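What Happens to the Shoebox? A Project on Family Photos in Skurside

Sosina Assefa
Local History and Community, term project

Why I picked this

My grandmother keeps her photos in a biscuit tin, and when I was little I was allowed to go through it if my hands were clean. Last winter she pulled out a picture of four women on a porch and couldn't name two of them. That bugged me for weeks! So when we were told to choose a project about memory in our own neighbourhood, I already had mine. I wanted to know how families in Skurside keep their printed photos, who knows what's in them, and what gets written down.

How I did it

I visited 14 households between the end of winter and June. Most were neighbours, or neighbours of neighbours, plus three families over in Trondudham (my aunt lives there and she is very persuasive). I asked everybody the same short set of questions, then we went through whatever they wanted to show me. I noted if a print had writing on the back, whether there was a date, and if anyone in the room could name the people in it. I only logged prints the family picked out themselves, so this isn't a fair sample of anything. My teacher made me put that near the top and she's right.

Altogether I logged 282 prints. I'd been hoping for 200, so I was pretty chuffed.

What people keep them in

Shoeboxes, mostly. Also tins, a suitcase, freezer bags, and one gorgeous album with black pages and little paper corners. The sticky albums with the plastic film were the worst of the lot, and several families had prints they couldn't peel out without tearing. I tried dental floss on one of ours at home (a tip from the Riker library's local history desk) and it came away fine, but I wouldn't try it on somebody else's wedding.

Loose prints were much nicer to work with. You can turn them over, shuffle them, and put the ones from the same day side by side. Two families ended up with theirs spread all over the kitchen table and kept going long after I'd closed my notebook.

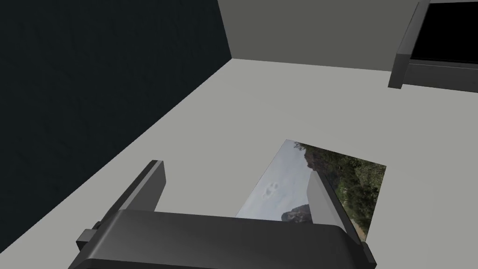
A photograph lying flat on a pale grey tabletop.

What's on the back

Less than I expected. Fewer than a third of the prints had any writing, and a lot of that was just a first name or a place. "Derese at the lake" was one of my favourites, because there were three men called Derese in that family and each of them was sure it was him. Dates were rarer still. People told me they hadn't bothered at the time because of course they knew who it was.

The age of the person telling the story mattered more than the age of the print. Where a grandparent was in the room we could usually name everyone. Where it was only parents and kids, the naming stopped at about the second cousins.

The phone question

I asked every household how many photos they had on their phones, and the lowest guess was 2,000. Hardly anyone had printed one in years. A boy my age said he could find any picture of his dog in seconds but had no idea where his baby pictures were stored. His mum didn't know either, and there was a bit of a silence.

What I'd change

I should have recorded the conversations. I wrote as quickly as I could, but the best bits came out sideways, when someone was laughing or arguing over whose car it was, and my notes from those parts are a mess. I'd also bring soft pencils to hand out, since ballpoint can press through to the front. And I'd go back a second time, because people kept remembering things once I'd left. One neighbour phoned at nine at night with a surname.

As for the porch picture, we have one more name now, from my great-aunt. The woman on the far left is still a blank, and I've pencilled a question mark on the back with my initials beside it.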